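Jiltcombe Study Center — Gallery: The Furnishings Rooms

The Jiltcombe Study Center maintains two rooms for the handling and storage of household furnishings. The rooms were refitted under the direction of Consuelo Paucar and reopened in September. The Center keeps an archive of 500 photographs. Visitors are received by appointment on Wednesday afternoons, in groups of no more than 4.

Main Room

Work surfaces are covered in cloth before any item is laid out. Cabinets stand along the wall and remain in daily use.

A white folded fabric piece with rolled edges, on black fabric. White conical tubes lie on the same table.

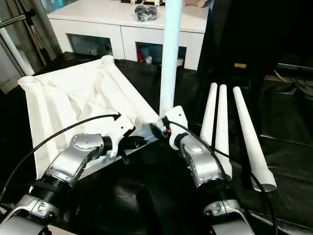 Items are recorded under the Tamuno numbering system before they return to storage — a practice the Center has followed since its founding. Requests for reproductions should be addressed to the front office and should state the name of the room.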